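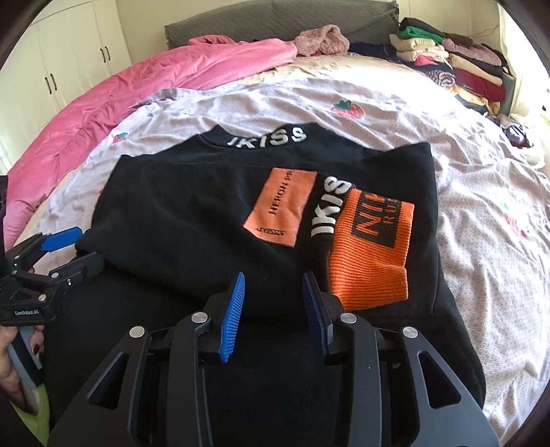 The black sweatshirt with the orange cuff, halfway through being folded.

I have a confession for September: I love putting summer away. The weather hasn't cooperated one bit, but I pulled the sweatshirt bin down from the closet shelf anyway, dumped the whole thing on the bed, and spent a very happy evening with it. I had a pot of tea from Châu going (the little place by the bus station, best jasmine in town) and the windows open, and I folded until it got dark!

The black one is my favorite, so it went first. Most sweatshirts save the good stuff for the front, and this one puts big white embroidered letters on the collar, where they follow the curve of the neck. More of them run along the sleeve. Then you get to the cuff and it's bright orange ribbed knit with a dark charcoal block worked into it and orange letters on top of that. Who dreams up a cuff like that? I adore it. There's also a salmon-orange patch with dark lettering, and somehow it all goes together.

I found it at Sitine, the secondhand shop up the hill, for 32 dollars. I'd promised myself a 40 dollar limit that day, so I walked out feeling like a genius and spent the rest on socks.

Okay, folding. I've tried rolling (everything comes out looking like a sausage) and I've tried hangers (shoulder bumps, every single time), and I keep coming back to a plain flat fold on the bed. Smooth the body out first, with the neck pointing away from you. Bring one side in toward the middle, then lay the sleeve back down over it so it runs straight toward the hem. Same on the other side. Then bring the bottom up, once if your drawer is deep and twice if it's shallow like mine. I leave the cuffs on top while I'm getting the sleeves straight, partly because I like looking at them.

Embroidery gets a little extra care at my house. I wash anything stitched inside out, on cold, and I lay it flat on the rack overnight. When I fold, I try to keep the crease off the letters, and with lettering on the sleeve that takes some fiddling. I usually get it on the second try. The collar I just leave standing up. Pressing it flat makes it sulk for days.

The drawer itself is the bottom one of the Zemus dresser I painted last spring, the one that took 1000 coats of green (or felt like it). It sticks on the left side, so you have to lift and pull. Heavy sweatshirts go in standing up like files, with the collars facing the front so I can see who's who. Thin ones go behind them. The gray zip-up from my Witside days got its own corner, seeing as it's nearly threadbare and I refuse to part with it.

Next up is the scarf basket, which is going to be a much bigger job. If you have a way of keeping fringe from tangling, please put it in the comments, I'll try anything! And now I'm going to go turn the fan on, put on the black sweatshirt, and pretend it's October.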